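3. Packing of divided cartons

3.1 Materials and layout

The divided carton is used at Altthorpe for two lines of goods: small packets and flat printed cards. Both lines were packed by hand until February, and both share the same carton stock, which is supplied flat by Luline and fitted with slotted cardboard dividers before use. The carton and its work area are shown in Figure 2.
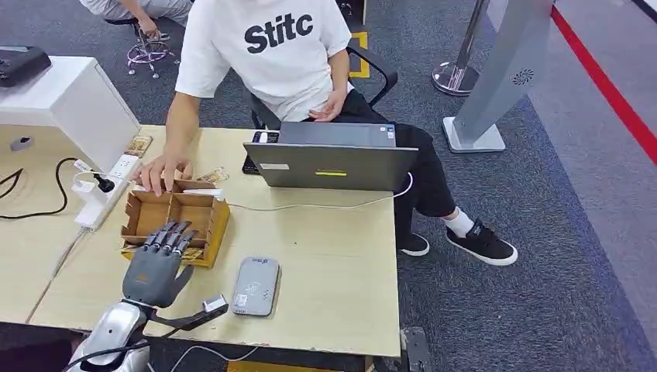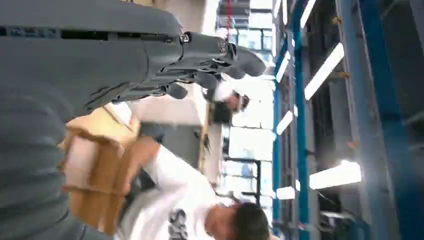
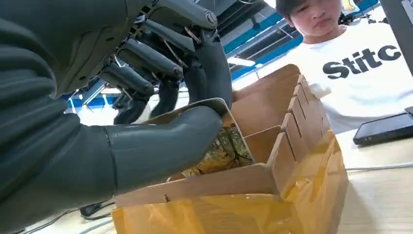

Figure 2. Work with the cardboard box. First panel: divided box on the packing table, with small packets nearby. Second panel: box held up and tilted, blue shelving racks to the right. Third panel: card with a printed tree photograph at the compartment opening, slotted dividers along the right side of the box.

The dividers are cut from the same board as the carton body and slot together without glue. This keeps the unit cost low and allows the whole article to go into one recycling stream, but it leaves the dividers free to move. In an earlier survey of returned cartons (Kabbaj and Parry, unpublished), divider lift was the most common defect, ahead of crushed corners and torn flaps. The survey did not separate lift that occurred during packing from lift that occurred in transit. The present section deals only with packing.

Two carton types were compared. Type A had dividers running the full depth of the carton. Type B had dividers stopping short of the rim, so that the upper edge of a card stands above them when seated. Board weight, flute and colour were the same for both. All cartons came from a single delivery and were stored flat in the packing room, away from the loading door, until the dividers were fitted.

3.2 Procedure

Each carton was checked before filling. The packer lifted it from the table, looked at the base and corners, and pressed the dividers down until they met the base. Cartons with a split slot were set aside and replaced. The carton was then placed on the table with its long side parallel to the table edge.

Cards were taken one at a time from a stack and lowered with the bottom edge leading. A slight tilt was allowed at entry – the compartment is only a little wider than the card, and a card presented squarely tends to catch on the divider tabs. Once the leading edge had passed the tabs, the card was brought upright and released. Packets were laid flat, seam down, with no more than one packet in each compartment. Cards and packets were never mixed in one carton.

A total of 825 items were packed, of which 586 were cards and the remainder packets. The work was divided into short runs to limit fatigue, and the order of carton types was set from a list drawn up by A. Soliman before the first run. Packers were told which type they were filling, as the difference in divider height is plain at a glance and could not be hidden.

An insertion was recorded as clean when the item reached the base of its compartment without being withdrawn and without visible movement of a divider. Any other outcome was recorded under one of three headings: catch, lift or misplacement. Where a catch led to a lift, only the lift was recorded. Records were kept on paper and entered later by N. Trình, with disputed entries settled by Z. Bondarchuk.

3.3 Observations

Of all insertions, 204 were recorded as other than clean. Catches made up the largest share in both carton types and were almost entirely confined to cards. Packets gave little trouble. They are small relative to the compartment and will settle even when dropped off centre, although a packet lying across a corner has to be turned by hand before the lid is closed.

Lift was more frequent in Type A. The full-depth divider offers more edge for a card to bear against, and a card held at too steep an angle pushes the divider sideways and then upward out of its slot. In Type B the same error usually bent the tab over without freeing it. Bent tabs recovered when the card was withdrawn, but a faint crease remained in the board, and a second card entering at the same place was more likely to catch.

Misplacement was rare. It occurred mostly near the far end of the carton, where the tabs are seen at a low angle and neighbouring gaps are hard to tell apart. Marking every second tab with a coloured pencil was tried on 2 cartons. The packers favoured it, but the sample is too small to report separately.

Steadying the carton with a free hand on the rim was left to the packer's judgment, and its use was not recorded. This is a weakness in the design. An unsupported carton can creep across a smooth table as cards are pushed home, and some of the catches may reflect movement of the carton more than the angle of the card. A fixed stop along the rear edge of the table is used in the trials described in Section 4.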